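6/25/26 – bench 2, Cladby batch

Started 8:40. Carried on with the desktop towers from the Cladby office clear-out. 74 units on the sheet, all going to Nirnetier for board grading once we have them open and sorted. Side panels are stacked against the wall by the door, please leave them in that order, they match the sheet.

Order of work today: side panel off, tower on its side on the slatted table, note board and cards, check memory, check socket and cooler residue, tag. Power supply stays in until the board has been written up. I took one out early in February and lost track of which case it came from.

Notes on the cases:
– Dell marking on the board, green PCB. Graphics card fitted, pull it afterwards.
– Front drive wiring is thin and gets looped over the board. Move it to the side by hand before doing anything near the socket.
– Coin cells come out and go in the jar. Tape both faces.

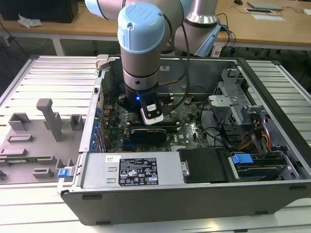
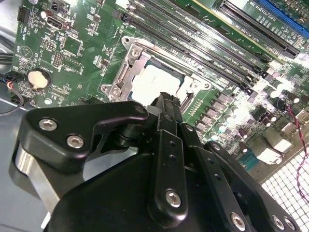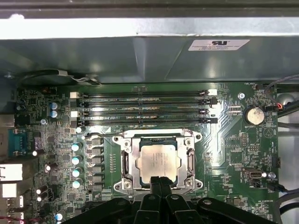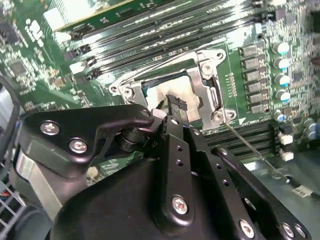 Old paste is the slow part. On the worst ones it has set hard and needs two passes with alcohol and a lint-free wipe, with a few minutes' soak in between. Don't use the plastic scraper near the edge of the socket frame. Used roughly 200 wipes so far on this batch and the box is getting low. Asked Dorothy Entwistle to add two boxes to the Sugden order, plus another bottle of alcohol.

Retention levers: press down and out, then up. If a lever feels gritty, stop and clean around the hinge first. Had one spring up yesterday and mark the board next to it. Logged as cosmetic, though Dorothy wants a second look at it under the magnifier before it gets graded.

Memory: any sticks that come out go in the antistatic trays, labels facing up, with the unit number on a paper strip. Don't mix sizes in a tray. Empty slots get a quick look for dust and bent latches, then an E on the sheet.

Screws: the case screws and the socket frame screws are close enough in size to get swapped. Separate lids for each. The magnetic dish is for case screws only.

Unit 70 has no asset sticker. Serial copied from the rear panel onto masking tape, but check it against the Cladby list before tagging.

The Britari label printer is skipping every third line again. Cleaned the head, no change. Hand-wrote the tags after lunch. Tag roll starts at 215 now, the ones before that are spoiled, so ignore the gap.

To do tomorrow:
– finish the paste on the back row
– weigh the heatsink crate
– ask Nirnetier if they want the graphics cards bagged singly or in fives
– sweep under the table, there is at least one socket screw down there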